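Finding a Part Without Losing a Weekend

My dishwasher died in February, and it took me about 15 tries to find the right door latch online. I knew what it looked like. I had the old one in my hand! But the Tromside parts site wanted a number, and mine had worn down to a 9 and a smudge.

So I got curious (okay, a little mad) and started poking at how these catalog searches work.
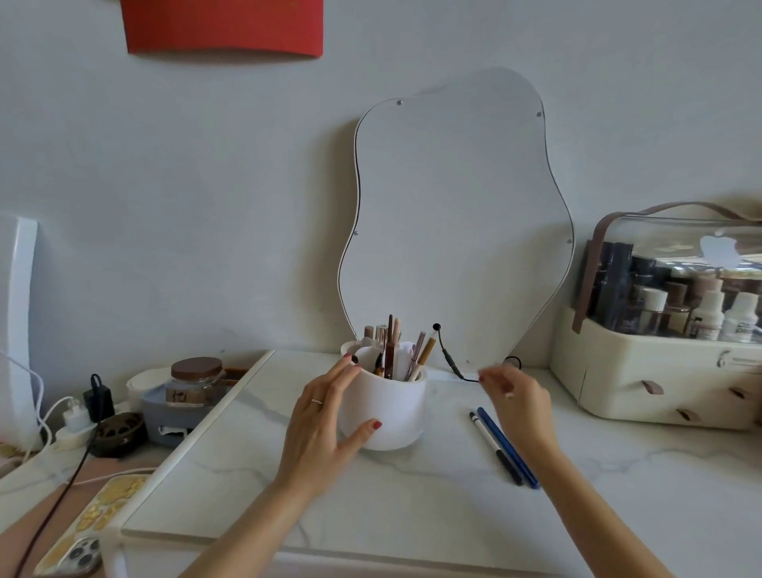

Photo: Warrier Studio

Tromside reads your words in order, so "latch door" and "door latch" bring up different pages. I got 44 results for one and none for the other. Grerodier is looser about it — type half a name and it guesses the rest, which is great until you want a hinge and get every hose they stock.

The one I liked best was Dultelden. You pick your machine first, then the section, and the search box only looks inside that section. It felt slow the first time. By the third part I was flying through it, and I had ordered a spray arm I didn't even need yet.

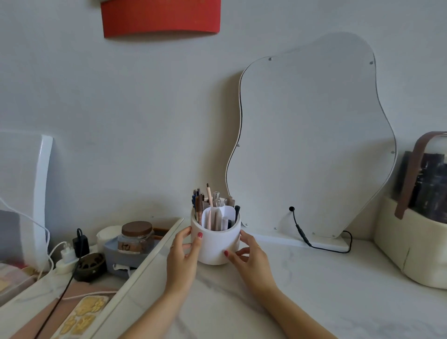

Pens and pencils in a round white holder on the desktop.

A small tip from all that clicking: leave out the dashes in a part number and try again before you give up. Two of the three sites treat a dash as a minus sign and quietly throw out whatever comes after it.

My latch cost 8 dollars. Shipping was more.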